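The Ketchup Stays on the Mauve Plate
One grown-up, one white table and far more toy food than anybody needs

I bought my first piece of pretend food in October, a single strawberry from a bin by the register at a toy store in Carroll, and I told myself it was for visiting kids. You can guess how that went. By the end of winter I had a drawer of the stuff, then two drawers, and now there's a table. A real table, white, given over to toy dishes and toy fruit, and I get more pleasure out of it than out of my own kitchen (which has a dishwasher that smells and a drawer that won't close).

I'd like to blame Truvoden, a secondhand shop that sells play kitchen things by the bag. You pay $15 and you get whatever's in there. My first bag had four cups, no saucers and a fried egg that had clearly been chewed. I went back the next morning. The woman at the counter didn't even ask, she just pointed at the shelf!

So what do you do with it all? You set the table, you clear the table, you set it again. I like fruit along the front, small things in a row, then the bowl, then the plates farther back. The blue bowl goes beside the orange slice because blue and orange make each other look good, and I will move it six times before I'm happy. The ketchup goes on the mauve-gray plate, lying down. I've tried it elsewhere and it bothers me all afternoon. 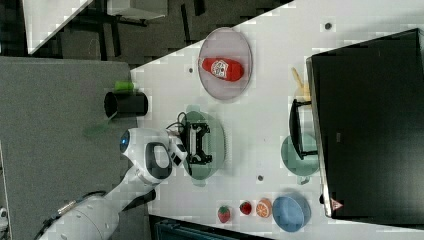 The strawberry, by the way, is still my favorite. It has its green top, it's exactly as red as you want a strawberry to be, and it never goes fuzzy in the back of the fridge. Real strawberries break my heart on a weekly basis.

Plates are where I got picky. I grew up with play dishes in one color, hot pink, the whole set, and a pink plate makes every food look like candy. What you want under toy food is something quiet. Pale green is wonderful. That dusty purple-gray is even better, especially under red. I found a listing for Omarach play plates in just those kinds of shades and stayed up past midnight comparing them to a paint card, and no, I don't think that's strange, or I do but I've made my peace with it.

The same goes for cups. I like a mint cup with a handle, a plain one, no cartoon on the side. Stand it off to the right of the plate and the table suddenly looks like somebody's lunch. Then you need one silly thing, and for me that's the banana. A half-peeled toy banana is a comic masterpiece. All those strips of peel flopping out, like it got dressed in a hurry!

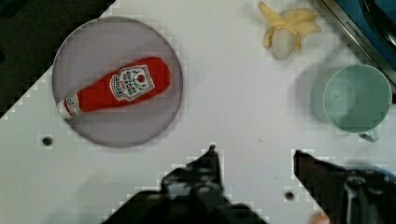
Lunch, more or less: ketchup on its plate, mint cup to the right, banana at the back.

I should say a word about the ketchup, as people have opinions. A friend thinks condiments have no business in a play food set, that you ought to stick to fruit and maybe bread. I couldn't disagree more. Fruit is lovely but fruit sits there. Put a ketchup bottle on a table and right away there's a story, somebody's about to have fries, somebody's about to get it on their shirt. It's the thing every kid goes for first, and most of the adults too.

Cleaning up is its own hobby. Hard plastic I wash in the sink with dish soap and lay out on a towel. Anything soft gets wiped with a damp cloth and left alone overnight, and please don't put it in the dryer, I lost a perfectly good pickle that way. Then I sort. I've tried sorting by color (pretty, useless), by meal (the egg is a problem) and by size, and size won. Little fruit in a lidded tub, bottles and bananas in a basket, dishes stacked by themselves.

There's an online swap group called Gustum where people trade single pieces, and it has 2956 members, every one of them missing a teapot lid. I posted my sorting system there and got 214 replies, most of them about draining and drying, which it seems is the great dividing line in our world. Towel people and rack people do not mix.
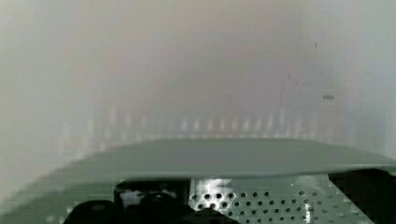 Rack all the way, wrote Plumcake, and stand the plates up on edge, because flat ones hold a ring of water underneath and you'll find it a week later when you pick up the stack. She also said to let cups dry upside down with something propping up one side of the rim. I tried it with a chopstick and she's right, blast her.

The group wants to reach 3000 members by the end of summer, and there's talk of a big in-person swap when it does. I've already started a box. It has the chewed egg in it, and two of the cups, and a corn cob I've never warmed to. The strawberry isn't going anywhere. If you have a spare saucer in pale green, I'm the one on Gustum with too many cups.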